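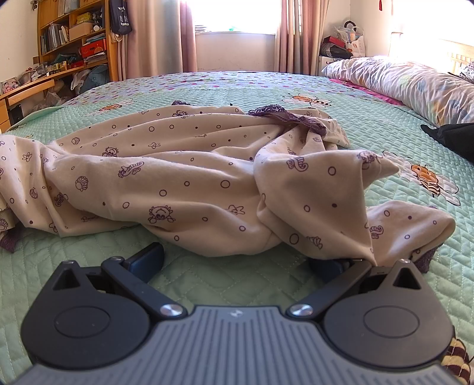 Tegwen Jenkins wrote in after my October piece to say that I had gone soft on handheld grippers, that she had tried three and sold three, and that any tool which asks a grown adult to fold the same shirt until bedtime ought to be reviewed by the adult's wrists. Fair enough, Tegwen. My wrists have been consulted and their findings appear below.

The Drevska is a gripper you hold in your hand. You squeeze, the fingers close, the camera watches, and a file lands on the card for a learning system to chew on later. I have had it long enough to record 1746 usable demonstrations, nearly all of them cloth, and to form a relationship with it that I would call cordial.

Some background on why cloth. Blocks are easy. Cups are easy once you've stopped knocking them over. A child's knit top is a different shape every time you put it down, and also while you are picking it up, and the policy I'm training has so far treated each one as a fresh insult. What it needs is many examples of a person finding an edge, sliding one finger underneath, and closing on the cloth without taking the bedspread along for the ride. So that's what I do in the evenings, and in the mornings when the light is good.

Fingers

The fingers are the best thing about it. The pads are dark blue, long enough to get under a hem, and thin enough at the tip that a knit doesn't bunch ahead of them. My previous tool, a Clivance, had tips like a pair of erasers. It could pinch a garment in the middle and lift it like something found in a drain, and it taught the model to do precisely that, with confidence. On the Drevska I can go in under the edge, which is how I'd do it with my own hand, and the model has picked up the habit. On plain T-shirts it now goes looking for the edge first. On anything with lace trim it still dithers, and so do I.

The pads do wear. Mine had a shine on them well before the thousandth take, and a shiny pad lets go of cotton jersey at the top of the lift, every time, as if it had somewhere to be. There are two spare pads in the box. I'd have liked four.

The grip

You close it with a squeeze handle and the travel is long. That gives you good control at the slow end, which matters because whatever you do sloppily at the slow end gets learned. It also means that people with small hands end up using the whole arm. A neighbor with small hands did a session for me and every one of her recordings has a little shrug at the moment of contact. The model does the shrug now too. I've decided it's charming.

As for the wrists: fine for half an hour, opinionated after that. The weight is all out in front. I ended up resting my forearm on a rolled towel between takes, and if Drevska ever wants to sell me a rolled towel for the price of a good dinner, I'm sure I'd be told it was tuned.

The camera and the real world

The view is wide and takes in both fingers, the garment, and a generous helping of whatever room you're in. For this job I count that as a plus. I did my first two hundred takes on a gray table with a gray backdrop, like a passport office, and got a model that could fold beautifully on a gray table. Bedrooms were another matter. Patterned quilts threw it completely: it would go for a printed bee with the same enthusiasm it had for a sleeve.

The cure was dull and took weeks. Record on the patterned quilt. Record on another one. Print on print, pale on pale, sun coming in, curtains closed. Leave the clutter where it is, because clutter is what the thing will meet when it goes to work. I stopped tidying before sessions and the numbers improved, a result I have shared widely in my household.

Bright windows are the weak spot. With the sun behind the bed the exposure pumps up and down as you tilt, and a few of my takes have a sleeve that fades to nothing halfway through. There's an exposure lock in the menu. It's under "Other."

Software

The recording app is called Powell, and it does one thing I love and one thing I'd like to discuss with somebody. The love: a long squeeze throws away the last take. You will botch a lot of takes, and if deleting them means putting the tool down and finding a mouse, you'll start keeping the botched ones and telling yourself they add variety. They do add variety. I have a whole folder of variety from the Clivance days and I train on none of it.

The complaint: Powell marks a take as finished when the fingers have been open for 2 seconds. Cloth work is full of pauses with open fingers – you let go, you look, you reconsider your life, you go back in for the other sleeve. Half my early folds were chopped into two clips, the second one starting from a garment in mid-crisis. You can lengthen the timeout, but it forgets your setting after an update.

Exports are clean. The finger width is logged alongside the video and stays in step with it, and I've checked that by hand on more clips than I'd care to admit at a party.

Against the Niltstead

People ask. The Niltstead is lighter and the handle is kinder, and if you're recording boxes and bottles I'd buy that one and keep the change. Its fingers are short and stiff, though, and under a hem they push the fabric along like a snowplow. For laundry, towels, bedding, anything floppy, the Drevska wins and I don't find it close.

Verdict

Four out of five. I took the point off for the timeout and then took off another for the wrists, and then gave one back for the pads. Tegwen can have mine on loan for a week if she brings her own shirts. Small ones, please, with trim.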